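The owner of Lebrun, a sweets counter tucked behind the Mutov arcade, starts talking about wrappers before I've even sat down. "Red is the one people reach for," she says. "Put out gold, put out green, the red goes first every time!"

She has been buying and packing lollies for the shop since it opened, and she still gets a kick out of it. There are 244 jars on the shelves, and she can tell you which ones her regulars head for (the aniseed, mostly, and a sour cherry she brings in each December).

What she loves most, though, is the plate by the till. Anyone who walks in can help themselves, and she's fussy about how it's done. "Steel, always. Glass is lovely but it chips, and china makes the colours look flat. A shiny steel plate gives you every lolly twice." 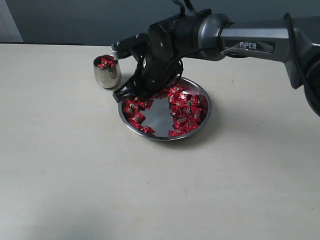
She doesn't believe in arranging them, either. "Let them fall in heaps. If it's too neat, people feel rude taking one." Foil wrappers are her favourite for the crackle, and she'll happily twist one open beside your ear to prove it.

A bag of 100 lasts her 2 days in a quiet week. In the school holidays she stops keeping track and just tops it up whenever she passes. I ask whether giving away that many ever bothers her, and she laughs and pushes the plate towards me. "Have the one at the bottom," she says. "You have to dig a bit, but that's half the fun."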